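Unit 3: Setting and Clearing an Individual Place
Household and Dining Skills, Course Handout 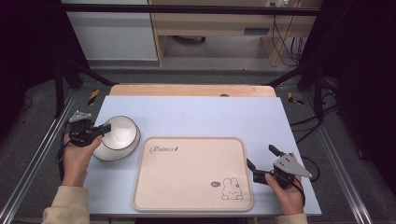
Word count: 1,636 for the full unit, including the worksheets issued separately

Prepared by Yayra Baidoo, Department of Home and Hospitality Studies

3.1 Scope of the unit

This handout accompanies the second practical of the term. It covers the handling of one tray and one bowl at an individual place, from the moment the table is cleared for use until both items are returned to the shelf. Service for groups is treated in Unit 4 and should not be attempted in this practical.

Students are expected to have read the handout before class. Copies will not be distributed at the door.

3.2 Terms used

Place: the area of table assigned to one person.

Tray: a flat carrier with a raised lip. The lip keeps small items from sliding off and gives the fingers something to hold. Trays with rounded corners are preferred at this level, as they are easier to wipe clean.

Rim: the upper edge of a bowl. In many bowls the rim is finished in a different color from the body. The bowl shown with this unit is white with a dark gray rim, and the contrast makes the edge easy to find against a pale table.

Upright: standing on the foot, opening toward the ceiling.

On its side: resting on the wall of the bowl, opening toward the left or right. The white bowl beside the tray is in this position, with its interior facing right.

Near edge: the edge of the table closest to the person seated.

3.3 Choosing a tray and bowl

A tray for one person should hold the bowl with room to spare on at least two sides. Place the bowl upright on the tray before starting and check that the foot sits flat. If the bowl rocks, exchange it for another.

Printed trays have a top and a bottom, and these should be respected when setting a place. The beige tray shown has the word "Rabbit" in dark script at the upper left and a line drawing of a white rabbit near the lower right corner. A tray of this kind is set so that the word can be read by the person who will be seated. The same rule applies to the Junetti and Flukier trays kept in the teaching kitchen, which carry a small border pattern along one side only.

Color should also be considered. A beige tray on a light blue tabletop is easily seen by most diners. A tray that closely matches the table is harder to find for persons with low vision, and students working on the care option should note this in their logs.

3.4 Righting a bowl

A bowl found on its side is to be set upright before anything else at the place is moved. The procedure is as follows.

1. Look into the bowl and confirm that it is empty.
2. Steady the tray if it is within reach of the bowl.
3. Take hold of the bowl at the rim.
4. Turn the bowl slowly on its lower edge until the foot meets the table. Do not let it drop the last part of the way.
5. Release the rim only when the bowl is still.
6. Inspect the rim for chips. A chipped bowl is removed from use and entered in the breakage book.

Students frequently push the bowl across the table while turning it. The usual cause is pressure applied toward the far side of the table. Pressure should be light and should follow the curve of the bowl.

3.5 Placing the bowl on the tray

Lift the bowl clear of the tray lip and lower it onto the flat part. Sliding the bowl over the lip is not accepted in the assessment, even when the bowl is empty. On a printed tray, the bowl may cover part of a drawing, but lettering should remain readable where space permits.

When the place is set, the tray is moved toward the near edge of the table and left parallel to it. No part of the tray may extend past the table.

3.6 Clearing

Clearing follows the reverse order. The bowl is lifted off first and the tray is wiped in one direction, from the far lip to the near lip, with particular attention to the corners. The tabletop is wiped last. Items are returned to the Asadi shelving unit, trays on the lower shelf and bowls above. Bowls are stored upright and may be stacked when they are of the same size.

3.7 Assessment

The practical is marked out of 100. Students who miss the session may attend the repeat practical in May, subject to space. A request must be submitted through the Tusis student portal before the end of the teaching period.

3.8 Preparation for Unit 4

Set one place at home using any tray and bowl available. Record in the log the position of the tray, the position of the bowl, and any difficulty met in turning or lifting. Bring the log to the next class.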